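Re: [kitchen-sim] wrist view demos, how many and how varied?
From: Ffion Watkins
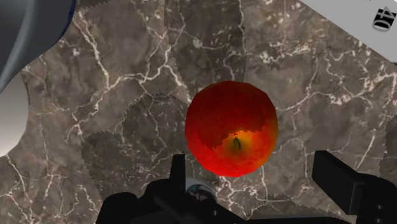 1. Where the set stands

Hi all,

We're at 3,414 demonstrations in the simulated kitchen as of this morning, and I'm so pleased with how the fruit ones are coming along! The wrist view above is from the apple task, with the fruit sitting between the two fingers on the marble counter. I love this viewpoint for teaching approach and alignment, and I'd like us to lean on it a lot more in February.

2. Teodor's questions

Teodor Rusu wrote:
> I trained on the Trirkitz batch and the policy does fine until
> I swap the counter texture, then it wanders. Are we collecting
> too much on one surface? Also, do you want the shadows cleaned
> up before the next round? The edges come out like saw teeth on
> my machine too, and I can't tell if it matters.

Yes to the first one, too much marble. Of the last 707 episodes I checked, only 18 used anything else, and that's my doing (I kept reloading the same saved kitchen). Noémie has seven more counters ready to go in the Wunside folder, so please pick one at random at the start of each session and write it in the log.

On the shadows, I'd leave them alone for now. Same goes for the seams in the marble and the stepped outline on the apple. I'd much rather spend the time on more starts and more objects, then do one comparison with smoother shadows later on. If anybody wants to run that comparison sooner, please do, I'd be thrilled to read it!

3. Things to try when you're driving

Start the arm from farther off than feels natural. Nearly all of our episodes begin with the fruit already close to the middle of the view, and the model hardly ever gets to see a correction from the side.

Keep the slow ones and the clumsy ones. If you overshoot and come back, save it and tag it "recovery". Tudur's recovery episodes have been the most useful thing in the whole set for me so far.

Let other stuff stay in view at the corners. No need to tidy the counter first.

Teodor, could you send me the seed for the run that wandered? I'd like to replay it with the new counters tonight.

Ffion W.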